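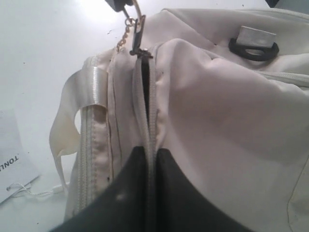

ファスナーは最後まで開けてから荷物を入れてほしい、途中で止めると布を噛む、とNorbert Oravecは中間報告会の席で述べた。本報告は、この指摘を受けて見直した後半の調査を中心にまとめるものである。

生活環境学演習 第3班 最終報告
課題名:布製ボストンバッグの開閉および荷造り手順に関する調査

1.目的
本班は、Trovetvilleの学生寮において短期の帰省や実習に用いられる布製バッグを取り上げ、荷物の出し入れのしやすさと収納時の扱いについて検討した。硬質のスーツケースについては前年度の班がすでに報告を行っているため、対象から除外した。

2.対象と方法
対象は、上面にファスナーを備え、持ち手が二本ある生成り色系の布製バッグとした。平らな白い台の上に置き、空の状態と荷物を入れた状態のそれぞれについて、開閉の手順を確認した。荷物は衣類、タオル、洗面用具、筆記用具とし、総重量を2,194グラムに統一した。あわせて、Celtstead寮の居住者に対し、荷造りの習慣に関する聞き取りを行った。

3.結果
3.1 開閉について
柔らかい布地のバッグでは、引き手だけを引くと生地全体が引き手の方向に寄り、ファスナーの線が曲がる傾向が認められた。片方の手でファスナーの端を押さえ、もう一方の手で引き手を水平に動かした場合には、途中で止まることが少なかった。中間報告の時点では押さえる位置を定めていなかったが、後半の調査では端から3センチメートルの位置に統一した。
3.2 持ち手の扱いについて

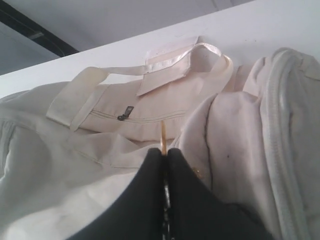
持ち手が開口部の上に倒れていると、衣類を入れる際に手が当たり、作業が中断された。このため、荷造りの前に持ち手を左右に振り分け、閉じた後に中央でまとめる手順を採用した。まとめた状態では片手で持ち上げることができ、棚への出し入れも容易であった。
3.3 聞き取りについて
居住者からは、使用しない期間の置き場所に困るという意見が多く寄せられた。布製であっても中に詰め物をしないと形が崩れ、棚の中で他の荷物の下になりやすいとのことである。古いタオルを丸めて入れておくという回答もあった。

4.考察
開閉のしにくさは、金具そのものよりも、生地の張りの弱さに起因する部分が大きいと考えられる。底に厚手の衣類を敷き、四隅を先に埋めることで上面が安定し、ファスナーの線もまっすぐに保たれた。ただし、荷物を詰めすぎた場合には両側の生地が引かれ、閉じる際に強い力を要した。
Georges Abu Hammourからは、持ち手をまとめる順序を寮の掲示にも記載すべきであるとの助言を得た。掲示案は付録1に収めた。

5.今後の課題
本調査では布の厚さによる違いを扱っていない。また、1,000回の反復開閉による摩耗の確認を当初計画に含めていたが、期間内に実施することができなかった。次年度の班に引き継ぐ事項として、記録用紙および計測手順書をImhof棟の演習準備室に保管している。

付録1 掲示案「布製バッグの荷造り手順」
付録2 聞き取り項目一覧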